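4.2 Where the small, limp things go

I want to spend a whole section on hosiery, and I know how that sounds. When I started the Rumley part of this study I figured the interesting stuff would be coats and bedding, the big items people fight over closet space for. Then I read through the laundry diaries and kept tripping over socks, tights, knee-highs, and stockings. Of the 1422 entries in the diaries, 228 were about legwear of one kind or another, and those were by far the grumpiest entries in the whole pile (one just reads "tights again," with no verb and no further comment).

So what makes a stocking such a pain to put away? My short answer is that it has no edges. A dish towel tells you where to fold it. A T-shirt has shoulders. A nylon stocking has a toe and a top and a long stretch of nothing much in between, and when you pick it up by one end the rest of it goes wherever it likes! People in the diaries talked about "catching" stockings and "pouring" them into drawers, and I love both of those words for it. In Section 3 I called this the floppiness problem, and I'm going to keep calling it that even though the Arsenault reading group begged me to find something more dignified.

There's also the matter of what you put them in. Most of the households in Iltdale used a drawer, usually a shared one, and a shared drawer turns into a knot within a couple of weeks. The households that were happiest with their legwear (I'm going by the 60 follow-up calls here, so take it as a strong hint and no more) had moved it out of the drawer and into some kind of small open basket. It could be wicker or wire or plastic, nobody seemed to care much. What they cared about was being able to see the color without digging, and being able to grab the whole lot and carry it to wherever they did their sorting. Figure 6 has a basket of the sort I mean, with handles at the short ends and openings in the sides.
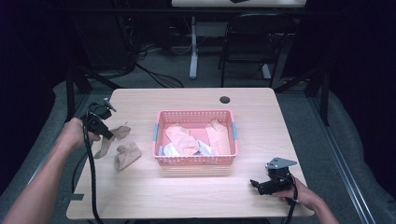 Figure 6. Nylon stockings and a plastic basket on a table.

Pernatine wrote back on an early draft that I was giving the basket far too much credit, and that a person who bothers to buy a basket for stockings is already a person who keeps stockings in order. Fair enough! I can't fully get around that one. Also in the same note: a basket with holes in the sides will snag fine nylon sooner or later, and did I ask anybody about that?

I did, a little. Snags came up in the calls, though less than I expected, and the complaints were nearly all about wicker. Smooth molded plastic got a pass from most people, and a few lined the basket with a pillowcase or an old scarf and felt very pleased with themselves. As for the first point, I went back to the households that had been given a basket as a present and hadn't picked it out (a tiny group, I'll admit). They still talked about their stockings in a calmer way than the drawer people did. I don't want to hang a theory on that, but I don't want to throw it out either.

Color deserves a paragraph of its own. Beige, tan, peach, "nude," "natural," whatever the package said: these were the shades people mixed up most, and they mixed them up worse under a yellow bulb in the evening. Several people said they'd stopped matching pairs at night and saved it for 10 in the morning, next to a window. A pale tabletop came up as a nuisance too, with one diary describing a beige stocking as "hiding in plain sight on the kitchen table." I tried it at home with a dark towel spread out underneath and it really did go faster for me, but that's one person and one towel.

Then there's folding versus not folding. I asked 135 people in the written survey what they did with a single clean stocking, and the answers were all over the place. Rolling from the toe was popular. Folding in thirds had its fans, most of whom folded everything in thirds. And a good-sized bunch said they just dropped it in and let it land in a heap, and would I please stop making them feel bad about it. I've come around to their side. With an open basket and not too many things in it, the droppers and the folders gave very similar answers when I asked how easy it was to find a match later. In a drawer the droppers did a lot worse, as you'd guess from the knots.

Tights with a waistband are a different animal, and I take those up with the long underwear in Section 4.3.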